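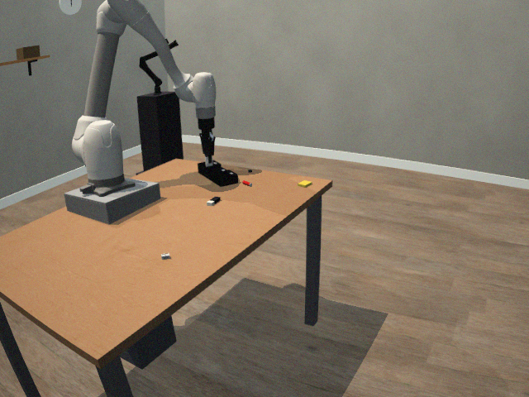
January, Villis booth log

Lamp hours on the old Drekent unit reached 2,000 at 11 this morning. Swapped it for the Veltik laser head. Throw to screen unchanged. 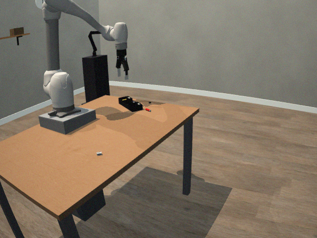
Center luminance reads 39 after warmup, corners lower. Left the lens shift alone – the geometry was set for Idahosa's screen and still holds.
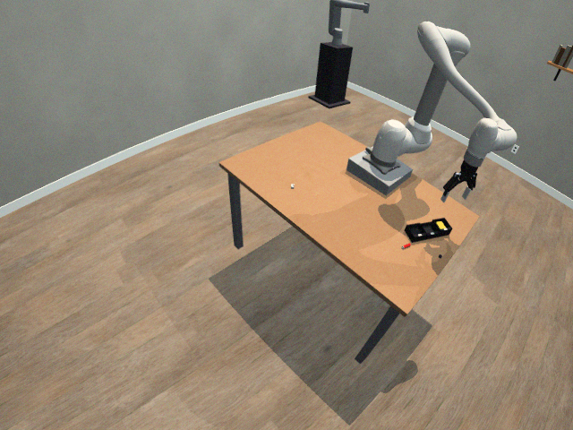
Black level next. Ran the gray ramp twice. The shadow thrown on the planks by the table kept its edge at low power. Saved as preset 198.

Fan noise is up a little. Will recheck color tomorrow. 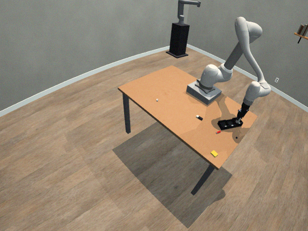

Table render, plank floor and gray wall.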